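Knotty pine tabletop

A knotty pine tabletop is a flat work or dining surface made of pine boards joined edge to edge, with the knots left in plain view. It is one of the friendliest kinds of table to live with, being light to carry, kind to the hand and cheap enough that people don't fret over it, and it turns up in kitchens, workshops, classrooms and break rooms alike. The trade sometimes calls it rustic grade or character grade, though the names vary from one seller to the next. 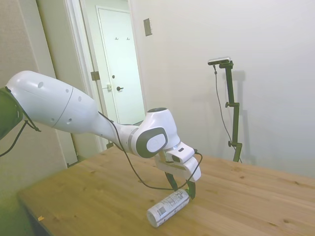 Knots mark the places where branches once grew out of the trunk. A branch that was alive when the wood formed around it leaves a tight knot, firmly joined to its surroundings, while a dead one may leave a loose knot with a ring of dark bark. Small dark knots scattered over a honey-colored board, with an ordinary white can lying on its side among them, make a very familiar sort of sight to anyone who grew up eating lunch at a pine table. Larger knots push the grain aside, and it flows past them much as a stream bends past a stone.

Color

Freshly planed pine is pale, almost cream in some boards. Light and air slowly bring it toward yellow and then a deeper honey, and a table that stands near a window may change noticeably on one side — a good reason to turn it now and then, or at least to move the fruit bowl.
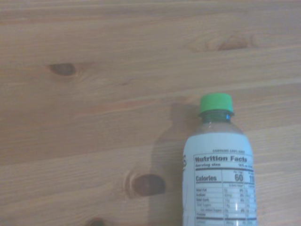
The Foltville maker Khải Đinh, whose shop notes on pine furniture were gathered under the name Guvimwood, advised buyers to put a new table into full use right away and let it color evenly. He was fond of saying that a pine top looks its best once the family has stopped being careful with it.

Construction

Boards are usually glued along their long edges and clamped flat until the glue has set. Many makers turn neighboring boards so that the growth rings curve in opposite directions, in the hope of keeping the whole panel level. The Swai table, a plain pattern once sold by the Miltix workshop, used boards 40 millimeters thick and was a good deal heavier than it looked.

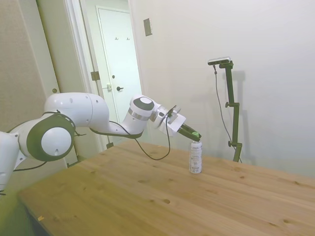 Wood moves across the grain with the seasons, so the top should be fastened to its base with slotted screws or wooden buttons that allow a little give. In a heated house the boards tend to be at their narrowest in December or soon after, and a fine gap may open along a seam.

Everyday care

Pine is a softwood and dents easily. Cans and drink bottles do little harm when set down gently, but a cold one may sweat and leave a ring on an oiled or waxed top, so a coaster is a kindness.

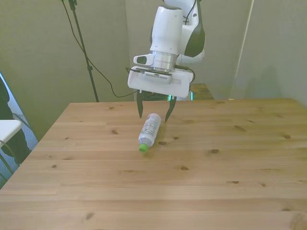

Crumbs and dust come away with a soft cloth, and sticky spots with a damp one, wiped along the grain and dried afterward. Shallow dents can often be raised with a damp cloth and a warm iron, provided the fibers have only been pressed down and not cut. Older waxed tops like a fresh thin coat once or twice a year — thin being the important word.

See also: Edge joint; Softwood; Wood finishing

Last revised 18/06/2026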